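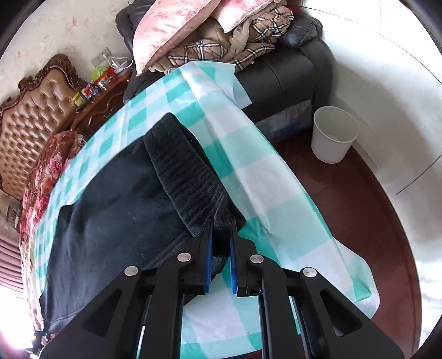 Unit 6: Watches, Warnings and the Art of Being Ignored

Read before Thursday's section. Bring the basin map from Unit 5, which most of you still have folded in a bag somewhere.

1. Terms

Flood watch: conditions could produce flooding. Flood warning: flooding is happening or about to. Every year half the class gets these backwards on the quiz, and so does most of the public, so you will be in good company while losing the points.

Crest: the highest level the river reaches at a given gauge. A town has one crest per event. The next town downstream has its own, later, and usually believes it won't.

2. Case: the Tereo River, April

The Tereo drains 3654 square miles and passes two towns we care about. Kadberg sits upstream on a bluff. Bollberg, population 4000, sits on the flat part, where the founders liked the view of the water.

Rain fell on ground that was still soaked from snowmelt. The Kadberg gauge began rising before dawn, and the watch for the lower river became a warning by lunch. The lag between crests at Kadberg and Bollberg was 40 hours. That is a generous amount of time. Bollberg spent a good part of it discussing whether the warning was meant for Bollberg.

The Kaewkla levee held. Water reached the low streets anyway, by way of the storm drains, which had no backflow gates. Levees get ribbon cuttings and backflow gates do not.

3. Points to argue about

The warning text named the river and the county. It did not name a single street. Would you have moved your car?

Sirens were tested at noon every week, so when they sounded near noon on the day, people checked their watches and went on with lunch.

Evacuation routes were printed on the back of the water bill. Customers who paid online never saw them.

4. For section

Write a warning for the low streets of Bollberg in 40 words or fewer. Say where the water will be, when, and what to do. "Remain vigilant" counts as 2 words and earns nothing.

Reading: the packet chapter on river gauges. Skip the appendix unless you enjoy rating curves, in which case see me about the lab job.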